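4.2 シミュレーション環境と遮蔽条件の設定

本節では、提案手法Olloraの評価に用いた厨房シミュレーション環境と、把持対象の遮蔽条件の定義について述べる。環境の構築にはSelnessシーン生成器を使用し、天板、壁面、食品および容器の配置を手続き的に変化させた。各シーンは天板材質、照明方向、物体集合、物体姿勢の四つの因子で記述され、乱数シードによって完全に再現できる。生成したシーンは合計1,881件であり、このうち622件を評価用に分離し、残りを方策の学習に用いた。学習用と評価用の間では、物体の組み合わせが重複しないように分割を行った。

把持対象は小型の剛体とし、その周囲に瓶、調味料の容器、食器などの妨害物体を配置する。妨害物体の高さは対象より大きくなるように制約した。この制約により、対象の一部または大部分が固定視点から見えなくなる状況が高い頻度で生じる。遮蔽率は、対象のみを描画した場合の画素数に対する、全物体を描画した場合に失われる画素数の比として定義する。遮蔽率はエピソード開始時に一度だけ算出し、アーム自身による遮蔽は含めない。アームによる遮蔽は接近動作の途中で変化するため、別の指標として時系列で記録した。

シーン生成時には、物体間の貫入を避けるために干渉判定を行い、物理演算が静定するまで待機した後の姿勢を初期状態とする。静定後に天板から落下した物体が一つでもある場合、そのシーンは棄却した。傾いた状態で静定した物体は棄却の対象とせず、そのまま残した。

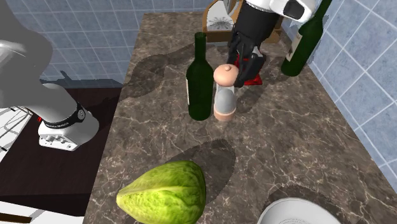

図3 評価環境における対象への接近。天板上の赤い小物体の手前にペッパーグラインダー、その左隣にワインボトルが位置する。

方策への入力は、固定視点のRGB画像、関節角、および指の開度である。深度画像は使用しない。深度を除外したのは、透光性の物体に対する実機センサの欠測がシミュレーション上の深度と大きく異なり、両者の差が手法間の比較に影響するためである。同様の理由から、透光性の容器については屈折率と表面粗さをシーンごとに変動させ、特定の見え方への過適合を抑制した。大理石調の天板では、模様と影が小物体の輪郭抽出を妨げる場合がある。そこで影の濃度も変動因子に加えた。

比較手法には、遮蔽を明示的に扱わない行動模倣方策と、Krishnan型の視点補完を前段に置いた方策の二つを採用した。Olloraを加えた3手法はいずれも同一の画像符号化器を用い、学習データ、更新回数、および行動の出力周期を統一している。相違点は、遮蔽された領域の表現方法に限られる。行動模倣方策は観測画像をそのまま符号化する。視点補完方策は、欠損領域を補った画像を生成した後に符号化する。Olloraは画像を復元せず、対象位置の確率分布を潜在空間で保持し、観測のたびに逐次更新する。

成功判定は、対象が天板から離れ、規定の高さで一定時間保持された場合とした。ただし、把持の過程で妨害物体が転倒した試行は、対象を持ち上げた場合でも失敗とみなす。この条件は従来の把持評価より厳しいが、厨房作業では瓶類の転倒が作業全体の中断につながるため、単純な持ち上げの成否のみでは実用上の性能を表せないと判断した。妨害物体への軽微な接触は許容し、接触の有無と最大接触力をログに残した。

評価用シーンの全体において、Olloraの成功率は73%であり、比較した2手法をいずれも上回った。差は遮蔽率の高い条件で拡大する傾向を示し、遮蔽率の低い条件では行動模倣方策との間に明確な差を認めなかった。視点補完方策では、対象の位置が誤って補完され、指が手前の容器に接触する失敗が多く観察された。特に、透光性の容器の背後に対象がある場合、容器を通して見える色の変化が対象の輪郭として補完される例があった。

Olloraの失敗例は、指の挿入経路に関するものが主である。対象位置の推定が正しい場合でも、隣接する瓶との間隔が手の幅に対して十分でないと、手首の姿勢を変えずに下降を続けて瓶に接触する傾向がみられた。この挙動は、潜在空間で保持する分布が対象のみを扱い、妨害物体の形状を陽に含まないことに起因すると考えられる。次節では、経路の余裕を評価する補助損失を導入した場合の結果を、Proltwood物体集合を用いた条件と併せて報告する。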